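Marble, or something like it

Hello all, and thank you for the enormous pile of replies to last month's piece on grout. I had no idea so many of you felt so strongly about grout! I've answered most of them, and if I've missed yours please give me a nudge, as the inbox got rather away from me in June.

Several of you asked the same thing in your replies, so I'm giving it the whole slot this time. Florencia Yáñez put it best: she's doing up the back room as a place to sew and pay bills, she loves the look of marble, and she's frightened of it. I know exactly what she means. I had real marble in the old kitchen for 15 years and I spent a good many of those running at people with a cloth. Lemon juice was the worst. One slice of lemon left overnight and you've got a dull ring that stays with you for good, or until you pay someone to come and polish it out (I did, once, and then somebody put a glass of squash down on it).

So my advice for a work table is to go for a marble pattern if the real stone makes you nervous. The printed ones have come on no end. Ask for a big sample and live with it for a week, on the floor by the window, and look at it at breakfast and again with the lamp on. Grey is kinder than white. Crumbs and threads vanish into it a bit, and it doesn't glare back at you on a bright afternoon. Dörte Kasten went for pure white against my pleading and now sews in sunglasses, or says she does. 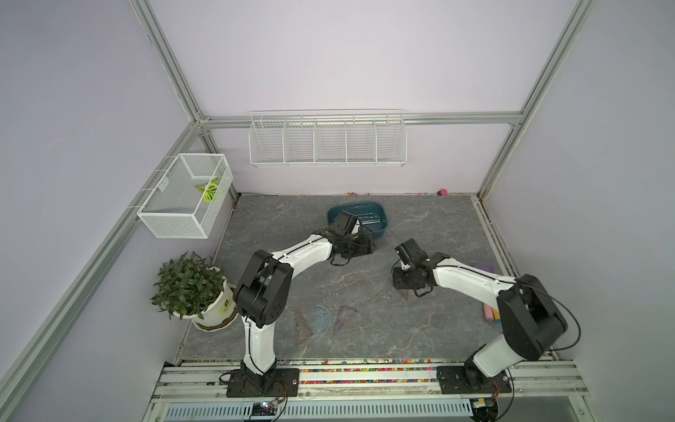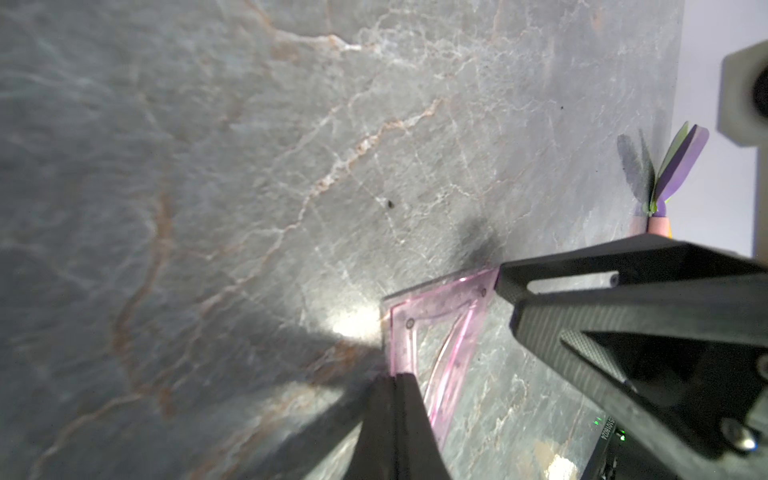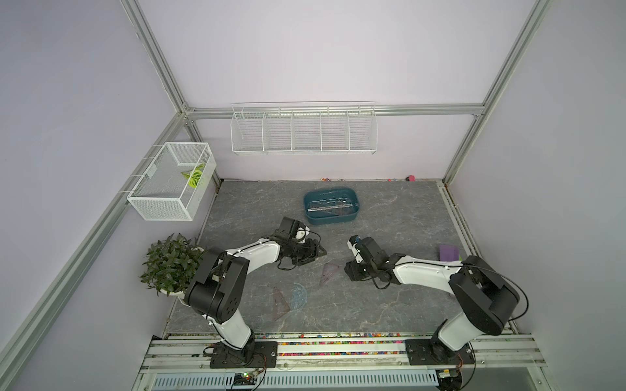
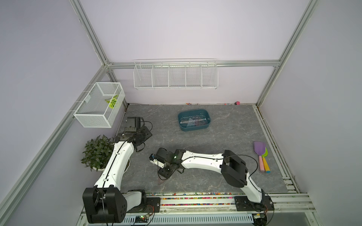

Grey marble pattern in all four, with the ruler and protractor in their teal tray in the last.

Wall colour next. Grey can go chilly on you, so I'd put something soft and a little warm behind it. Pale lavender is lovely and so is a chalky pink. Florencia is thinking of sage green, and I've told her to paint a decent-sized patch before she buys the big tin. Buy the tester pot! I have 18 half-used tins in the shed from all the times I didn't.

Then get as much as you can off the table and on to the wall. Wire baskets are my favourite because you can see what's in them without getting up, and a divided one keeps the bobbins from mixing with the buttons. Do measure first, though. Mine is 90 cm long and the gap between window and door is, of course, a touch less, so it lives in the hall and holds gloves.

Jörg Lenz wrote in to ask about cleaning. Warm water, a drop of washing-up liquid, a soft cloth, dry it after. No vinegar on real stone, please, Jörg, whatever your brother-in-law says.

Next month it's curtains, lined and unlined. Send me your questions, and your curtain disasters too if you can bear to share them.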